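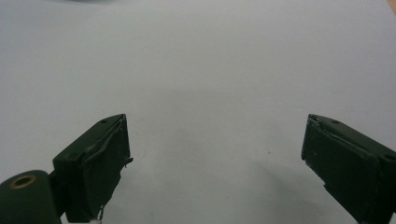

Pearce Street Reading Room
Progress report to the Drellik Fund
Period covered: April through September

Summary

The grant pays for two things: repairing and recataloging the local history collection, and opening the reading room on one evening a week. The evening opening is running. The repair work is on schedule. Cataloging is behind, for reasons given below, and we are asking to move a small part of the budget between lines.

Repair work

At the start of the grant we set aside 400 items as too fragile to hand to readers. Most are pamphlets, church newsletters, school programs and mill account books. By the end of September, 200 of these had been cleaned, mended where needed, and put into new folders or boxes. The rest are sorted by type of damage and are waiting in the back stacks.

Rusted staples and old tape were the main problems. Staples come out by hand and are replaced with linen thread. Tape takes longer. Where it has stained the paper but is no longer lifting, we now leave it alone and note it on the item record. This was a change from our original plan, and it has saved a good deal of bench time without making the items any less usable.

The mill account books turned out to be in worse shape than we reported in the application. Several have leather spines that come off as powder when touched. We wrapped those in paper jackets and tied them. Full rebinding would cost more than the grant allows and we do not plan to ask for it.

Cataloging

The move from the card file to the Jivalell database started in May, a month late. The first import put the donor name into the title field on every record that had no printed title. We caught it while checking a sample drawer. The records were cleared and loaded again in June, and the second import was clean.

Since then the work has been slower than planned. Many cards were typed in the 1950s by someone who used private abbreviations, and each one has to be checked against the item on the shelf. We have written up a list of the abbreviations we are sure of. The A through M drawers are finished. We expect to complete N through S by the end of winter, and the remaining drawers in spring, which is later than the date in the agreement.

Evening opening

The room has been open on Thursday from 5 p.m. to 8 p.m. since the beginning of June. Evening readers ask mostly for street directories, maps and school records. Family history questions are the most common, followed by people looking into the age of their house. We closed early on 2 evenings in July when the air conditioning failed. The unit has been repaired out of our own building budget.

Supplies and spending

Folders and boxes came from Otex. The first box order was the wrong depth for the newsletters and was exchanged at no charge, though it held up the newsletter shelves for most of August. Supply spending is under budget. Staff hours for cataloging are over.

Request

We ask the Fund to approve moving the unspent part of the supplies line to cataloging hours. The total grant would not change. We also ask for an extension of 2 months on the cataloging deadline. No other dates are affected.

Next period

Repair of the remaining pamphlets will continue through the winter. The school programs will be done first, as readers request them most often. A printed guide to the finished drawers will be placed at the front desk, and a copy will be included with our next report.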